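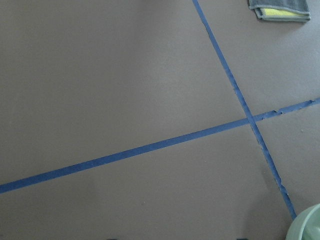 Section 4. Laying Out the Work Area

4.1 Before you begin

By now the arm is bolted down, the Gralness software has stopped asking for your zip code, and you would like it to fold something. Set-up of the work area takes one evening if you read this section first and two if you don't.

The arm does not know your table. It knows the flat patch you teach it in 4.3, and it knows that patch by the tape. You will need:

One roll of blue painter's tape
A flat surface with a dull finish, in one plain color
The Hallia base unit, powered off
One cloth towel, dry
One plastic bowl, empty
A chair (for you)

NOTE: Glass tabletops, glossy tabletops and tabletops with a wood grain you are proud of will all confuse the wrist camera. Put a dull mat over them.

4.2 Taping the surface

1. Wipe the surface and let it dry.

2. Run one strip of tape across the surface from left to right. It should reach past the area you want the arm to work in, on both sides.

3. Run a second strip so that it crosses the first. The two strips divide the work area into four zones. The zones do not have to be equal. The strips do not have to meet at a right angle either, and customers who have spent an hour with a carpenter's square may have that hour back from Rosemarie Pfeiffer, who wrote the earlier edition of this section and insisted on one.

4. Press the tape down along its full length with a thumb.

5. Decide what goes where. One zone must stay bare, because the arm will unfold things into it. Give it the largest.

NOTE: Tear the tape by hand if you like. Ragged edges do no harm as long as the crossing itself is easy to make out. Tape that has been peeled up and put back more than once should be replaced.

CAUTION: Do not use clear tape. Support has had this call.

4.3 Teaching the zones

1. Turn on the base unit. Wait for the steady light. The blinking light means it is thinking, and it may think for a while.

2. In Gralness, open Surface and choose New. The arm will rise and look down.

3. Touch the crossing point on your screen. The arm will move over it and stop. If it moves over something else, press Stop, then go back to 4.2, step 4.

4. Name each zone. Names can be up to 23 characters long. "Towels" works well. "Zone where the towels go" is 24, as several of you have written in to say.

5. Press Save. Pressing the back arrow also looks like saving.

4.4 First chore: towel to bowl

We suggest starting with this one. A towel doesn't break, and a plastic bowl seldom does.

1. Place the towel, folded, in one of the smaller zones, flat on the surface.

2. Place the bowl in the zone diagonally opposite or next to it. It may touch the end of a strip but should not cover the crossing.

3. Choose Pick and Place, then Run.

4. Keep your hands in your lap.

In our own trials at Haberkorn the arm was given this chore 2,040 times and finished it 789 times without help. A further 315 were finished after a person nudged the towel. The rest ended with the towel on the floor, the bowl on the floor, or the arm holding very still over the correct spot until someone switched it off. We print these numbers because the box has a drawing of a family at leisure on it and the marketing people would not take it off.

NOTE: Towels with two colors, one outside and one in, are easier for the arm than plain ones. It can find the fold. Thick microfiber is harder to pinch, so raise Grip Depth by one step.

CAUTION: Unfolding is a separate chore (Section 6). Folding is another (Section 7). Section 7 is short.

4.5 If it doesn't work

Arm reaches between the zones: the tape has lifted. Press it down or replace the strip.

Arm picks up the tape: same cause, further along. Press Stop before pulling.

Arm ignores the bowl: pale, see-through plastic can fade into a pale surface. Turn on a lamp, or try a darker bowl.

Arm takes a speck of dust for an object: wipe the surface. It does not yet know that it could do this itself. Wiping is planned for the next Fekeck update, due in December. The update notes do not say which December.

Arm completes the chore, then puts everything back: Repeat is on.

4.6 Daily care

Leave the tape in place between uses. If you need the table for dinner, eat on top of it; the tape does not mind, but check for crumbs before the next run. Retake the surface scan (4.3, steps 2 and 3) any time the table, the lamp or the base unit has been moved, including by people who say they didn't move it.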